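From: Trygve Granström
To: product-liability-watch
Subject: Re: Mitilby sealant cases, verdict form question

Erick Mollel wrote:
> Has anyone got hold of the verdict form in the El-Sayed trial? The
> local paper says the jury found for the plaintiff "on the warnings"
> and leaves it there. I have a client with much the same facts (deck
> contractor, years of spraying the stuff, lung scarring) and I need to
> know if they found a design defect too, or only failure to warn.
> Also, is it true the label was in 3-point type? Somebody told me that
> at lunch and I would like it to be true.

Erick,

I have the form. Failure to warn, yes. Negligence, yes. Design defect, no, and by the look of the jury's notes they never got very excited about it. They asked twice for the label and once for a larger copy of the label, which I would have paid good money to see handed over with the defense table watching.

The 3-point story is wrong, I'm sorry to say. The type was small but legal. What hurt Mitilby was where the words were. The respirator warning sat under the peel-back flap, below the recycling instructions, and the flap on the contractor pail was glued down on all four sides until the August redesign. Their labeling witness spent most of a morning explaining that a reasonable user would "explore the label." I wrote that down and underlined it.
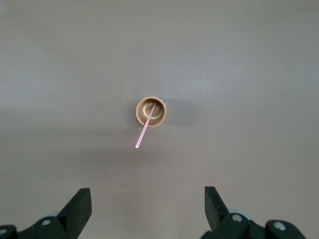 On causation you may have a harder time than El-Sayed did. He had 60 months of job records showing which product went on which deck, because he is the sort of man who keeps receipts for sandwiches. If your client bought Pilance one season and Mitilby the next, expect the defense to spend a long afternoon on it. They tried it here with the one summer he used Starnska, and it went nowhere only because he could produce the invoice for 3 pails of it and a return slip for two.

The split was 70 percent to the company, and the rest to the plaintiff for working without a mask after his brother-in-law told him to wear one. I thought that was generous to the brother-in-law, who by his own testimony also told him to put the money in emus.

Post-trial motions are pending. The defense wants a new trial on the grounds that the enlarged label was prejudicial. Read that again slowly if you are having a bad week. The judge has given them 55 pages for the brief, and I expect them to use every one, with the interesting part near the back under a flap.

I can send you the verdict form, the jury instructions and the two rulings on the experts. The trial transcript I can't share, but the reporter will sell you a copy at a price that should really come with its own warning. Instruction 3 is the one to read first. It lets the jury consider how the product was sold to contractors separately from the retail can, and I haven't seen that wording in the earlier cases.

Let me know which state you're filing in. If it's the one I think it is, check the repose statute before you do anything else, including answer this.

Trygve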